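Brurnis Opens Self-Service Cider Tasting Room in Kirnmont

KIRNMONT, 11 Aug 2019 - Brurnis, an importer and distributor of farmhouse cider and perry, has opened a self-service tasting room on the ground floor of the former Skarum warehouse. The room offers 33 ciders and perries on draft and a further 100 by the bottle.

Draft products are dispensed from wall-mounted taps, each fitted with a flow meter. Guests receive a prepaid card at the entrance and are charged by the ounce. The minimum pour is 2 ounces. The card is locked after a set volume and can be reopened by a member of staff at the front desk.

Lines are held at two temperatures. Still and low-carbonation ciders are served from the warmer bank, sparkling ciders and all perries from the colder one. Each tap carries a label stating the producer, the fruit varieties, the residual sugar and the alcohol content. Labels are replaced whenever a keg is changed. Draft lines are cleaned on a fixed schedule, and the date of the last cleaning is posted beside each bank.

The opening list draws on small producers, among them Zakharchenko, whose dry single-variety ciders have not been sold on draft in Kirnmont before. Bottles may be opened on site for a corkage fee or taken away at shelf price.

The room covers two connected halls with a combined capacity of 260. The smaller hall can be reserved for private tastings. Food is limited to bread, cheese and pickles - outside food is permitted in the larger hall only.
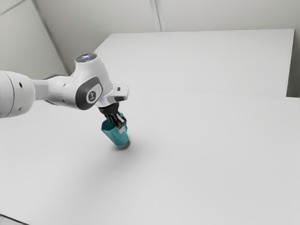 Orla Scanlon said that pricing by the ounce would let guests compare dry and sweet styles side by side without committing to a full glass, and that the draft list would be reviewed again in February. She added that seasonal perries would be rotated more often than the ciders, as they arrive in smaller lots.

Admission is restricted to guests of legal drinking age, and identification is checked at the door. Unused card balances are refunded on exit. Requests for group reservations and trade tastings should be made at the front desk.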